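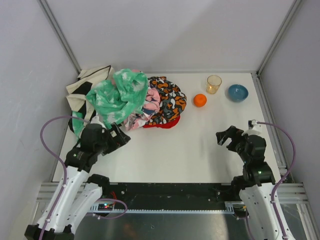

Mixed-load sorting at Lustusa is done by hand, on a flat surface, before anything is weighed or folded. The sorting page covers drop-off times and prices; the questions below are about what happens to the contents of a bag once it has been opened. A typical heap has little in common from one piece to the next: a bright green cloth with whitish patches, similar to tie-dye, lying over a pink patterned one, with cream and black fabric folded in at the side and a bit of red showing underneath. Pieces like these are separated first by color risk and only then by fabric and size.

Last updated June 27, 2022

Do I need to sort my bag before I drop it off?

No. Bags are accepted mixed. If you have already sorted, tie each group in its own inner bag and write the group on the tag. Groups marked this way are checked but not combined with others.

How are tie-dye and other multicolored fabrics classed?

By their strongest color. A green and white piece goes with the greens. Hand-dyed items are treated as unstable until they pass a rub test: a damp white cloth is pressed on an inside seam for 31 seconds and checked for transfer. Any transfer moves the item to a separate load.

What about prints with light and dark areas?

A print with navy or black on a pale ground is washed cold with the mid-tones. It does not go in with whites, even when most of the surface is white. The same rule applies to color-blocked items in cream and black.

Why is red handled separately?

Red and orange dyes account for most of the transfer claims we receive. Red items are pulled out of the pile as soon as they are seen and are held in their own bin until there are enough for a load. This can add a day to the return time in a quiet week.

Do you turn items inside out?

Printed items, yes. Plain items are washed as received. Sleeves and legs are straightened, and pockets are emptied. Anything found in a pocket is put in a clear envelope and returned with the order.

My clothes arrive heavily creased. Does that matter?

Creases from the bag have no effect on washing. They do affect folding. Tightly bunched cotton is shaken out at the sorting table and again after the dryer. Ironing is a separate service and has to be marked on the order form.

What is the difference between the Horner and Ninthorpe counters?

Both counters take bags. Sorting is done only at Ninthorpe, so a bag left at Horner travels there on the evening run and is opened the next working day. Alterations and repairs are at Horner.

Can I ask for items to be folded a certain way?

There are 2 standard folds: flat, for shelves, and upright, for drawers. The default is flat. Gathered or elasticated pieces do not hold an upright fold and are laid on top of the stack.

How do I report a missing item?

Use the order number on the tag and describe the item by main color, pattern and approximate size. "Gray and orange camouflage pattern, curved edge" can be matched. "Patterned top" usually cannot. Reports are kept open until the end of the following month.

Is there anything you do not accept?

Leather, suede, wet swimwear, and fabric with oil or solvent on it. Wool blankets are accepted from December to the end of winter only, at the Nogueira rate shown on the price list.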